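August 2018

Killifish eggs, Gorkorico line, second batch

Peat bag opened this morning. Stored dry since February, kept in the Inison cabinet with the Hou bags. Eyes visible in most eggs under the loupe. Wetted half the peat, resealed the rest and relabeled it.

Hatch water: rain water cut with tap, 8 cm deep in the shallow tub, no filter. Conductivity 434 at the start. The last batch went in at 800 and gave too many belly sliders, so I'm holding this one low until the fry are feeding. Oxygen tablet, half, crumbled over the peat.

First fry free swimming by noon. Moved with the wide pipette, not the net. Brine shrimp set up in the Janent cone, 1000 ml, usual salt. Rinse the nauplii before feeding. The residue in the fry tub last time was mostly salt and shells.
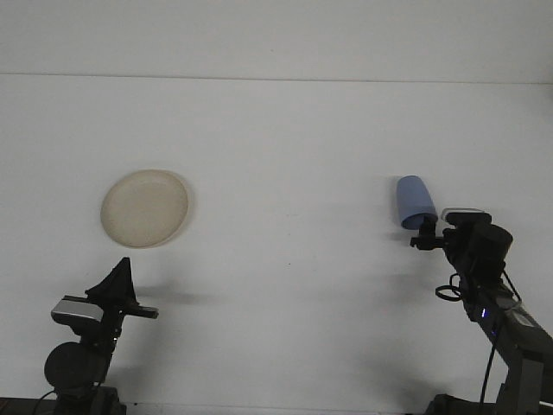 Round shallow plate on the white table.

Left to do:
Siphon dead eggs from the spawning mops and check for fungus.
Second wetting of the same peat once it has dried down again. Resting eggs usually come up on that one.
Recalibrate the conductivity pen, it drifted against the Inison standard.
Split fry by size before they start on each other.

Open question: is the low conductivity worth it, or was it the age of the eggs in the last batch? Run the resealed half at 800 to compare. Same tub, same depth.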